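Grip Release Faults During Tabletop Sorting with a Single Arm
Project report, Stornlow Robotics Laboratory course
Harvey Lapointe and Liv Myklebust

1. Background

The task given to our group was to have one arm pick up an object from a cluttered table and put it into a bowl. The arm and the table were already in place when the course began. Our part was the grasp controller, the logging, and the written procedure. We named the controller Pornidon. It runs on top of the lab's motion planner, Nondix, which we did not change.

The project did not end with the controller we had proposed. In March the gripper began to open without a command while the arm was moving, and most of our remaining time went into finding out why. This report covers the fault, the search for the cause, and the state of the system at hand-in.

2. Description of the fault

The gripper closes on the object until the motor current reaches a set limit. Pornidon then marks the grasp as held and passes control to Nondix for the move. In a normal cycle the fingers stay closed until the planner reports that the arm is at the drop point.

In a faulty cycle the fingers opened during the move. The arm did not stop. It carried on to the drop point with nothing in the gripper, ran the release step, and logged the cycle as complete. No error was raised at any level. For that reason we did not see the fault in our first set of logs, although it was present in them. We found it only after Liv compared the logged results with what was lying on the table at the end of each cycle.

We treated this as a safety matter as well as a quality matter. The objects in our task are light and do no harm when dropped. The same controller was meant to be passed on to the next group, whose plan includes heavier parts. An arm that lets go of its load and reports success should not be handed over.

3. Test setup

The same class of objects was kept for every test. The round fruit was used as the target because its curved surface gives a small contact area and shows a weak grip early. The other objects stayed on the table so that the planner had to route around them as it would in normal use.

Each cycle was logged with a sample counter, motor current, finger position, and the held flag. We also kept camera views from the head and the wrist so that a log entry could be checked against what the fingers were doing at the time.
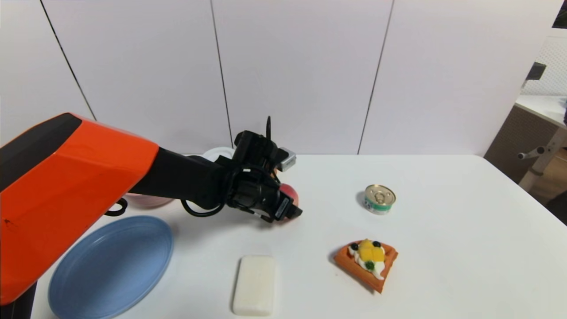
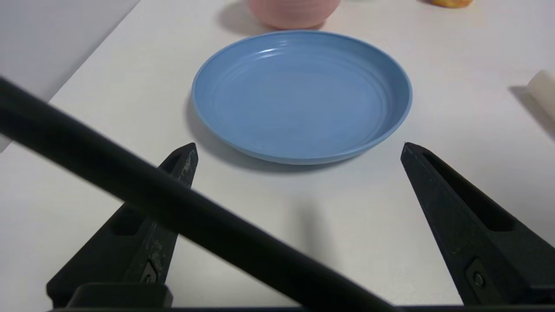 Head camera, wrist camera, then head camera again with the fruit at the bowl.

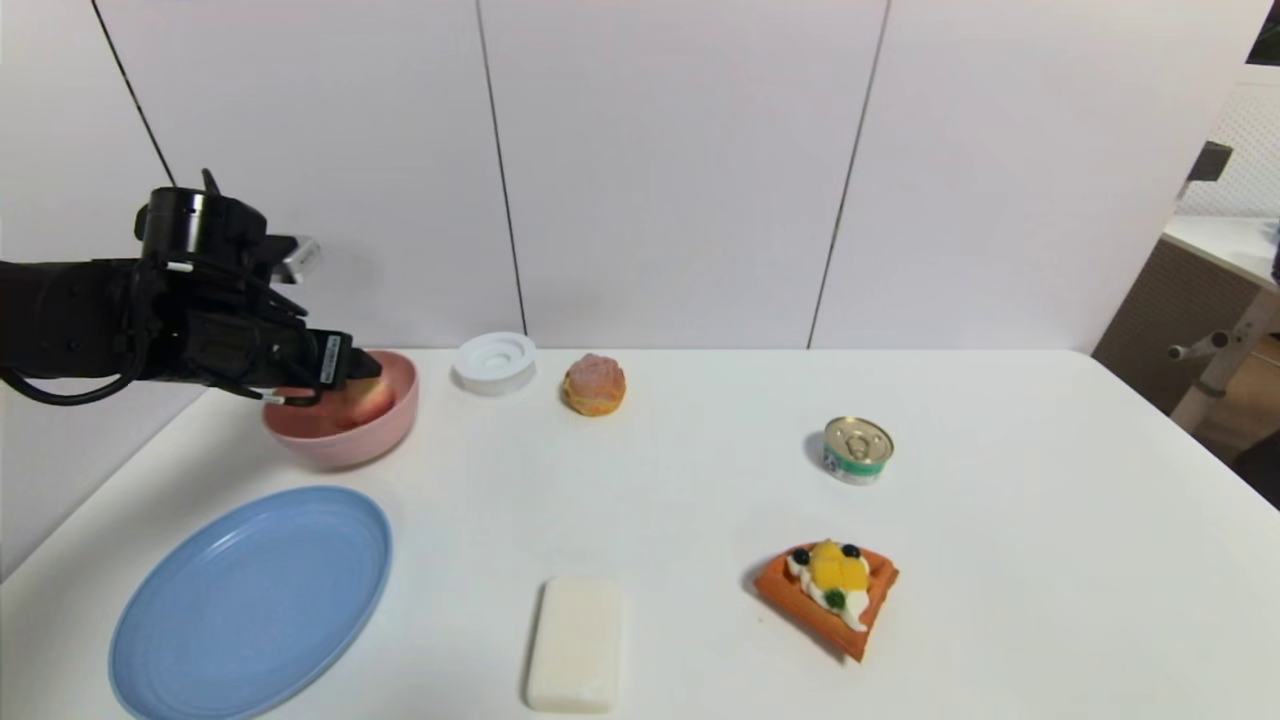
Ekström, reading the draft, objected that the camera checks proved only that the fingers had opened, and that we had no grounds at that stage for blaming the controller over the gripper itself. A worn drive or a loose connector would give the same result. The objection was fair, and Section 4 was rewritten to deal with the hardware first.

4. Search for the cause

4.1 Hardware

We held the gripper closed on the fruit with the arm parked and left it for 12 minutes. It did not open. We then repeated the hold while moving the cables by hand near the connectors, with the arm drives disabled. The current trace showed no dropouts. We swapped the gripper cable for a spare and ran normal cycles again. The fault came back with the spare cable fitted.

This does not rule out every hardware cause. It made a loose connection unlikely, and we moved on to the software.

4.2 Software

We lined up the logs of all faulty cycles on the sample counter. In the first one we examined, the held flag dropped at sample 1,563 and the finger position began to change shortly after. The release step from the planner did not come until sample 1,690. The open command had therefore been sent before the arm had reached the drop point, and it had been sent by Pornidon.

The cause was in our own code. To smooth the current signal we stored readings in a buffer with room for 1,000 samples. When the buffer was full, a routine cleared it and started again from zero. For a short time after the clear, the average current was near zero. Pornidon read this as a lost grasp, and our recovery rule for a lost grasp was to open the fingers and get ready for a new attempt.

Whether the fault appeared depended on where in the cycle the buffer filled up. If it filled while the gripper was empty, nothing happened. If it filled while the arm was carrying the fruit, the fingers opened. This explains why the parked test in 4.1 passed: the recovery rule was active only during a planned move.

4.3 Why no error was raised

The recovery rule was supposed to tell Nondix that the grasp was lost. The message was sent, but under a name the planner did not subscribe to. We had changed the name on our side early in the project and had not updated the interface file.

5. Changes made

The buffer now overwrites its oldest reading and is never cleared during a cycle. The recovery rule no longer opens the fingers. A lost grasp stops the arm and waits for the operator. The message name has been corrected, and Pornidon refuses to start if the planner does not confirm the subscription.

We forced a false low current reading during a move to test the new stop. The arm halted, the fingers stayed closed, and the cycle was logged as failed.

6. Open points

The stop has been tested only with the light objects. The current limit was tuned by hand for the fruit and will need to be set again for other parts. We did not test a loss of power to the gripper during a move. The next group should do this before any heavier load is used.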